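Ondine Home Helper - Set-up Guide
Section 8: Rehearsing a chore before you try it for real

By now you should have the Ondine software installed, the arm bolted down and the stop button within easy reach. Well done, that was the fiddly part! Before we let the arm loose on your own crockery, we would like you to spend an evening or so in the rehearsal room, the simulated workspace that comes with every copy of Ondine. You will be looking at things from the wrist view, with the gripper's two fingers pointing away from you.
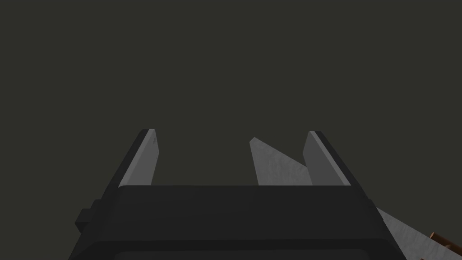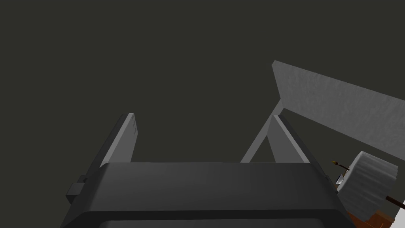 Wrist view in the rehearsal room, gripper open.

People often write to us at this point and ask, quite reasonably, whether the machine can do the chores yet. Our answer is that it can do parts of some of them, on a good day, if you have set things out kindly. Picking up a single item from a clear surface and putting it down somewhere else is well within reach. Clearing up after a family breakfast is still a long way off, and we would sooner you heard that from us in Section 8 than found it out with a full butter dish. Rehearsing is the best way we know of learning which side of that line your own chore falls on.

Before you begin

You will need the Ondine software open on your computer, the task pack called Giden (it is on the same download page as this guide), and a notebook. The arm itself can stay switched off for the whole of this section. If you do have it powered up, go back to the main menu and check that the link reads "Rehearsal only".

CAUTION: Never run a rehearsal with the link set to "Live". The real arm will copy every movement, and it will not know that your kettle is in the way.

8.1 Choosing a chore

1. From the main menu, open Rehearsal and then Task Packs.
2. Select Giden and wait for the list to fill. On an older computer this can take about 3 minutes, so do put the kettle on (well away from the arm, please).
3. Pick one of the chores marked Easy. There are 22 chores in the pack altogether, and the ones marked Hard really are hard - we leave them in because people enjoy having a go.
4. Press Load. The arm will move to its resting place and the wrist view will open.

Note: Jagadeesh Rodrigues, who put the Giden pack together, suggests starting with a chore you already do by hand without thinking, such as putting a spoon back in a drawer. You will notice very quickly how many small decisions you had been making.

8.2 Getting used to the wrist view

The wrist view takes a little getting used to. Things near the fingers look large, things off to one side may be partly hidden by the gripper itself, and a flat surface seen at a steep angle can be surprisingly hard to make sense of. Give yourself time.

5. Hold down the Turn key and rotate the wrist slowly, first one way and then the other.
6. Stop when the item you want sits between the two fingers.
7. Move forward with short taps. A long press will carry you further than you expect.
8. If you lose track of where you are, press Home and begin again. There is no penalty for this, and Home does not count as a failed attempt.

Note: If part of the item is hidden, turn the wrist a little and look again before you close the fingers. Closing on something you can only half see is by far the commonest mistake in our own test room, and it was still the commonest after we had all been told about it.

8.3 Making an attempt

9. Press Begin. A soft chime plays.
10. Bring the open fingers to either side of the item and press Close.
11. Lift by a small amount and pause. If the item slips, lower it and try a different spot.
12. Carry it to the marked place, lower it gently and press Open.
13. Press Finish, then write down in your notebook what happened. The software keeps its own tally, but it won't record that the dog barked and you jumped.

8.4 Letting Ondine try by itself

Once you have managed a chore by hand, you can ask Ondine to attempt it alone. Choose Auto from the Rehearsal menu and set the number of attempts. The most it will take in one go is 107, an odd figure left over from the Zundov release that we have never got round to tidying up.

Do watch the first few. Tallies are useful, but a chore can be marked as done and still have been done in a way you would not want near a favourite mug. Valdir Queiroz, who looks after our support desk, asks that you save the wrist view for any attempt that worries you and send it in with your notes.

CAUTION: A good tally in rehearsal does not mean the chore is safe to run at home. Real cups are heavier on one side, real cloths fold as they please, and real tables get bumped. Always do the first live attempts with something that won't break, and with your hand by the stop button.

8.5 If things go wrong

The fingers close but nothing is lifted: you are most likely too far back. Open, tap forward once and try again.

The wrist view goes grey and stays grey: close the task pack and load it again. If it happens more than once, lower the picture quality under Settings.

The arm stops halfway: it has reached the end of its travel. Press Home.

The chore you want is not in the pack: you can build your own using the Joseph editor, which is covered in Section 9. It does ask for some patience, and we would finish at least a couple of the Easy chores first.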